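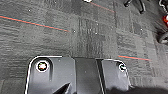 Gripper hardware over the carpet tile. The floor is staying, so the budget has to work with it.

Equipment Planner (Robotics), fixed term
Hilov, Goel Street workshop
Reports to: Santosh Yadav, Operations
Applications close: 29/09/2023

The short version

Hilov is looking for someone who can stand between a group of engineers and a purchase order form and remain on speaking terms with both. We build and test robot arms that pick up household things and put them somewhere else. We are quite good at the picking up. We are less good at knowing what we own, what we need, and why there are two open orders for the same wrist adapter.

The equipment spreadsheet currently has 231 lines. Several of them say "misc." One says "ask Jelle." Jelle Kuipers runs the test floor and is a patient man, but he would like to stop being a line item.

The job

You will own the equipment plan for a project called Skimness. Skimness is our household handling program: shelves, baskets, boxes, soft things, shiny things, and all the places people leave them. The program is growing to 8 test stations, and each station needs an arm, a gripper, cameras, mounts, spare parts, furniture and a supply of ordinary clutter. The arms get all the attention at budget meetings. The clutter and the cable ties get bought by whoever is annoyed first, on a personal card, and then we spend a month arguing over the receipt.

Your first task will be to write down what a complete station costs. We have tried this ourselves. Our last estimate was $2299 for everything that isn't the arm or the computer, and it was a very handsome estimate until someone noticed it had no grippers in it. Your number can be uglier as long as it has grippers in it.

After that, in whatever order makes sense to you:

Build a purchasing calendar that respects lead times. Some of our parts arrive overnight. Others appear to be carved by hand on a remote island. The calendar should know which is which.

Set up a spares policy. At present the policy is to be surprised.

Compare quotes on mobile bases, including wheel size, and test any loaner unit on our carpet before anyone signs. A base that glides on a showroom floor may have other opinions about tile seams, and we would like to hear them during the trial period.

Plan the furniture. Every station needs a shelf or cart, and engineers will pick one by what happens to be closest to the door. Please pick one some other way.

Keep the test objects stocked and varied. Reflective packaging, woven containers and straps are hard on cameras and hard on grippers, which makes them valuable to us and baffling to accounting. You will be the one who explains to accounting why a basket is research equipment. 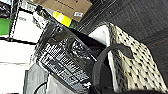
You will also be the one who tells engineering that a basket is still a basket, and that it doesn't need to come from a scientific supplier at six times the price. We need both halves of that conversation handled by the same person, preferably without raising their voice.

What you won't be doing

You won't be programming robots. You won't be asked to fix one, though you may be asked to hold one end of something while another person fixes it. You won't be selling anything. You will have no direct reports, which some applicants consider the best line in this ad.

Money, and who gets to say yes

You can approve individual purchases up to $2887 on your own signature. Anything above that goes to Santosh, who answers quickly and asks one question, usually the one you hoped he wouldn't. Arms and mobile bases go through a yearly capital request, drafted by you and defended by you and Santosh together. We've found it helps to bring a printout. It also helps to bring the maintenance cost for year two, which was missing from the last three requests and was the first thing finance asked about each time.

Most of our mounting hardware comes through a distributor called Dernance. They are pleasant people and their invoices are a form of modern poetry. You would take over that account, reconcile the open orders, and agree on a part numbering scheme that both sides can read. If you manage it, there will be cake. Jelle has promised this in writing.

Who we're hoping for

You have bought equipment for a lab, a workshop, a school, a theater, a kitchen, a clinic or anything else where the things are real and somebody is waiting for them. Robot experience is nice. It's also much easier to teach than the habit of reading a quote to the bottom, where the shipping is.

You should be comfortable with:

Spreadsheets that other people have been in.

Asking "what happens if we don't buy it?" and then being quiet long enough to get an answer.

Telling the difference between a requirement and a preference. A requirement sounds like "the shelf has to be reachable by the arm." A preference sounds exactly the same but was said by someone holding a catalog.

Crouching, measuring, and occasionally moving a cart from one wall to another and back again.

Writing a one-page justification that is one page.

A degree is fine. No degree is fine. We do ask for two years of work in which you were responsible for somebody's budget other than your own.

Planning the stations

Since several people asked about this after the last posting, some more detail. A station is a patch of floor, a piece of storage furniture and a set of objects, with enough clearance for the arm to swing and for a person to get out of the way. We like stations to look like places where people live and work. That rules out a bare steel bench with a cube on it, however much easier the cube is to order.

Wire shelving on wheels has been our favorite so far. It is cheap and moves easily. It also has gaps in the shelves, so thin objects can tip, and the rails are a nuisance for depth cameras. We'd like you to price it against solid shelves properly, with the time spent on both counted in. So far the comparison has been made by strength of feeling.
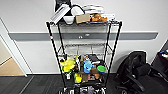 Do we need to buy the same cart for all the stations?

The plan is to standardize on two models, so that one set of mounts fits most of the floor while the arms still meet some variety. Which two is up to you, after you've talked to Jelle and measured the doorways.

Objects are budgeted separately from furniture. We lose a certain number to dropping, squashing and, in the case of anything edible, to staff. There is a line in the plan for replacements. There has never been a line for the staff portion, and we leave it to your conscience whether to add one.

Cables deserve a mention too. Every station acquires more of them than were ordered, and they end up near the very things the arm is reaching for. If you have strong views about cable routing, put them in your application. We will read that paragraph first.

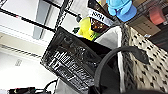 Glossy box, woven basket, gripper finger. All three count as equipment under the plan.

Hours and place

Four days a week, or five shorter ones. The work is on site at least half the time, since it's hard to measure a shelf from home, though one of us has tried over video and the results are bolted to the wall at a slight angle. The contract runs for a year and can be extended if Skimness is extended, which will depend in part on a budget request written by you. We realize how that sounds.

Pay is set by grade and will be stated in the first call, before we ask you anything. If it doesn't suit, we can all have the rest of the afternoon back.

The workshop has step-free access and adjustable desks. If you need something else in order to do the job, tell us and we'll order it, and you'll get to see our purchasing process from the other side.

How to apply

Send a résumé of no more than two pages, plus half a page on one thing you bought for work that turned out to be the wrong thing. Tell us what it was, how you found out, and what you did with it. We're more interested in that half page than in the résumé. Please don't tell us you have never bought the wrong thing. We have a closet that says otherwise on behalf of all humanity.

There's no cover letter. If you've already written one, keep it for somebody who asked.

Shortlisted applicants get a phone call with Santosh, then a paid visit to the workshop. During the visit you'll be given a quote with three problems in it and a cup of coffee with none that we know of. You'll also spend an hour on the test floor with Jelle, who will ask what you would buy first. He asks everyone this and writes the answers on the whiteboard next to his own, which is "labels."

Applications go to the Hilov front desk by mail or through the careers form, marked "Equipment Planner." Everyone who applies will hear back, including people we turn down. Questions about the role before the closing date can go to Santosh Yadav by the same form. Questions about the wrist adapters should wait until you've been hired.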